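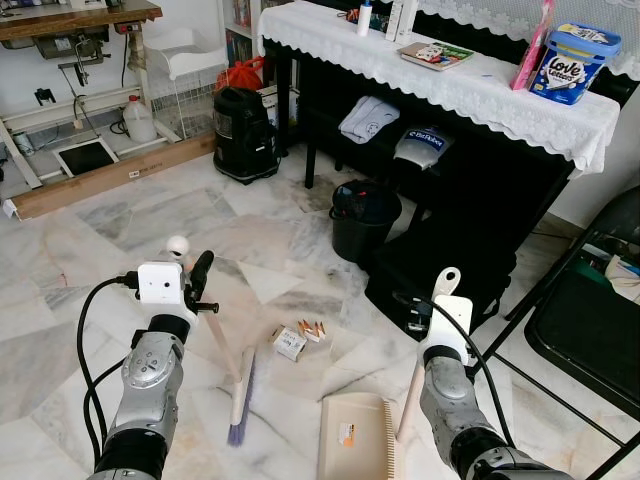

Purple bristles on marble tile.

Home Threads Books Archive About

Nakley Reads
25 Jul 2019
4 min read

Okay friends, I finished the story collection I've been going on about all month, and I have feelings, so get comfortable. It's called The Gidimetti Ledger and it's 44 very short stories, all set in the same harbor town, a made-up place called Jinport.

I almost never read short stories straight through. I dip in, I wander off, I forget which one I was on and read the same opening page again. With these I started at the front and kept going, and I think it's the town that did it. You get to know the streets. By the middle I knew which bakery had closed and I was sad about it!

The ledger in the title belongs to a shipping office, Gidimetti & Sons, and every story takes its first line from an entry in it. "Two crates lemons, one spoiled." "Paid the boy." That sort of thing. I thought this would get tired fast and it really didn't, at least not for me.

My favorite is "Paid the Boy," which runs maybe three pages. The boy never says a word in it. You spend the whole time with the clerk deciding how much to write down, and then he writes down a different amount, and that's where it stops. I read it at the kitchen counter with my coat still on.

Close second is the one about the Đinh sisters, who run the net-mending shop and haven't spoken to each other in years but still split every lunch. There's a later story where one of them turns up in the background buying thread (a single line, blink and you'll miss it) and if you've been reading in order it just about knocks you over.

Now, there were 2 that I didn't care for. The lighthouse one leans on a dream, and I am a grump about dreams in fiction, always have been. And the one told entirely in customs forms was clever but I found myself skimming, sorry. If you loved it please come tell me what I missed, I mean that.

Somebody asked yesterday how long they are. Most come in at roughly 1000 words, so you can get one in while the pasta water boils. A few toward the end stretch out longer, and those are where the storms and the court case happen. I'd save them for an evening.

Oh, and do read the ledger pages at the back! I skipped them at first thinking they were just decoration. There are entries in there that never got a story, and I've been making up my own for them in the car, which is a lovely thing for a book to leave you with.

I'm passing my copy along to my sister this week, so no, I can't lend it, but the library should be able to order one in. In August I'm starting a big fat sea novel that's been on the shelf since I moved. If anybody wants to read along, say so under this one and I'll post where I'm up to as I go.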